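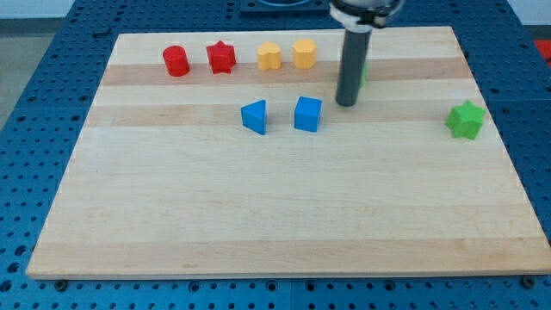 Plindik Workshop Group
Equipment planning meeting – minutes

Held online, 6 Dec 2020, 10.30 to 12.05
Present: five members of the group, plus the bookings secretary for items 1 to 4
Apologies: two received

1. Minutes of the last meeting
The November minutes were agreed with one correction. Under item 5, "bench vice" should read "bench power supply". The corrected copy will go in the shared folder.

2. Matters arising
The electrical inspection of the back room is finished and the certificate has come through. The extra double socket by the window was not included in the work and will have to be quoted for separately.
The insurance renewal now lists the arm as a named item. The excess has not changed.
The old laptop has still not been wiped. Carried forward again.

3. State of the arm bench
A short report was read out. The perforated table is sound and needs nothing spent on it. The maple board is still being used as the work surface for the block exercises. It is not fixed down, and the report asked for two edge stops so that it goes back to the same place each session.
The blocks were discussed. Members running the sorting exercise would like a second set, in the same colours and shapes as the first, so that one group can set up while another is working. It was pointed out that the stars and the lobed shapes are the hard ones to replace, and that a set of plain cubes would be no use for the exercise. One member offered to ask Justdale Library whether their old teaching set is still in a cupboard.
Agreed: edge stops to be made from offcuts, no budget needed. Blocks to wait until the library has answered, with a limit of £165 if they have to be bought.

4. End tooling
The present tool is a plain rod with a rounded tip. It is good enough for touching and pushing but members want to move on to lifting. Two options had been sent round beforehand.
Option A, from Heitmann: a small two-finger gripper, £549 including the mounting plate. Delivery was quoted as six weeks. A spare pair of finger pads is included.
Option B, from Datex: a suction cup kit, £370, with the pump but without hose fittings. Delivery within the fortnight.
Points made in discussion:
The suction kit is cheaper and quicker to arrive. It should manage the cube well enough. There was doubt about the stars, where the flat area on top is smaller, and the supplier could not say either way.
The gripper would cope with more shapes but would need more care in setting up, and the fingers could mark the blocks if closed too hard.
The pump is said to be noisy. The bookings secretary noted that the room next door is let on weekday evenings and there have been complaints about the extractor already.
Neither price includes carriage. Datex charge a flat rate, and Heitmann will confirm theirs in writing.
It was suggested that both could be bought if the second set of blocks were dropped. This was not supported.
Vote: four for option A, one for option B.
Agreed: to order the gripper from Heitmann once carriage is confirmed, provided the total stays inside the tooling line. The rod to be kept, labelled and stored with its collar for the beginners' sessions.

5. Budget for the coming year
The draft was taken line by line. Changes made:
Tooling – to stand as drafted.
Consumables – reduced slightly, as there is a good stock of cable ties, tape and fixings.
Guarding – new line. The group has no screen between the bench and the chairs. Prices for clear panels to be obtained before a figure goes in.
Training – no change. The online course can be shared between 2 people on one licence, and the group will keep to that.
Replacement fund – it was asked whether the group should start putting money by for a new arm. Views differed. Some felt the present one has years left in it, others that spares are already getting slow to arrive. Left open for the next meeting.

6. Storage
The shelves are full. Members are asked to take home anything of their own by the end of the month. Boxes without a name on them will be moved to the loft – please do not put batteries in them.

7. Actions
Confirm carriage with Heitmann and place the order.
Ask Justdale Library about the teaching blocks.
Make and fit edge stops.
Get two prices for clear panels.
Get a quote for the double socket.
Wipe the laptop.

8. Any other business
The kettle has been replaced. The receipt should be sent in with the next claims.

9. Next meeting
Online, same time, date to be sent round after the holidays.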